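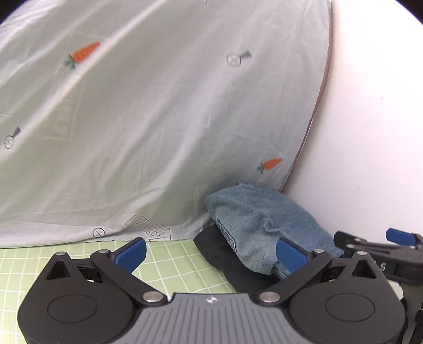
Why did the second indigo vat stop reducing over the weekend?

It got too cold and the pH dropped. The heater mat under vat 2 had tripped its thermostat, and by Monday morning the liquid was blue all the way down with no skin on top and a few sad bubbles at the rim. Vat 1, on the other mat, was still yellow-green under the surface and smelled right.

Monday, April

Warmed vat 2 slowly through the morning with the lid on. Added lime in two small doses, stirred without splashing, left it alone between doses. By noon the test jar showed green with blue streaks. Added a little more fructose and waited again. By 4 in the afternoon there was a coppery film and the sample strip came out green and turned blue in the air at normal speed. I would not trust it with anything large until it has sat overnight.

Note for whoever opens up: the mat has to be switched on at the wall and at the dial. The light on the dial comes on either way, so it tells you nothing. Put your hand on the side of the bucket.

Scouring

Did the cotton for the Ibarra order. Soda ash and the plain detergent, long simmer, two changes of water. The first water came out the color of weak tea, the second nearly clear. The Sinano cloth is sold as ready to dye, and I have scoured it anyway ever since the blotchy lot last spring. A drop of water on the scoured piece soaked in at once. On the unscoured piece it sat there as a bead for a good while before it went in, so I think the extra hour is worth it.

The linen still needs doing. It is soaking in the gray tub – please don't empty it.

Dip test

Cut 12 strips from the scoured cotton and dipped them all in vat 1, short dips, with a full airing between. Pulled one strip after each dip. The first few steps are far apart and then the difference gets small. After strip eight I can only tell them apart in daylight, by the door. For the Ibarra shade I would stop at six and save the vat.

Strip five has a pale line across it where it touched the side of the bucket. Not a dye problem. I didn't redo it.

Rinsed half of each strip in plain water and half in water with a splash of vinegar. The vinegar halves feel softer and look slightly clearer. Some of that is probably just the lime coming out. Will look again when they are fully dry and have been ironed.

Rubbing

Rubbed each dry strip with a white rag. Strips up to four leave almost nothing. Strips nine and up leave a clear mark. The Eltis fixer did not help at all on the dark ones, and I didn't expect it to, as it is made for a different kind of dye. I'm going to stop buying it. A second hot wash with detergent did more.

Stock

Indigo: one bag opened, one sealed. Weighed out a 100 gram jar for the stock paste and labeled it.
Lime: low. The Evbridge order should cover it if it ships this week. If not, the hardware store kind works, but sift it first.
Fructose: fine.
Gloves: only the large ones left.

To do

Check vat 2 first thing, before anything goes in. Look for the film, then do a strip.
Finish the linen scour.
Iron the strips and staple them to the next page with the dip numbers written on the back – pencil, the marker bled last time.
Replace the thermostat or swap the mats.
Ask Ibarra whether they want the shade matched wet or dry, the sample they sent has a finish on it and I can't tell.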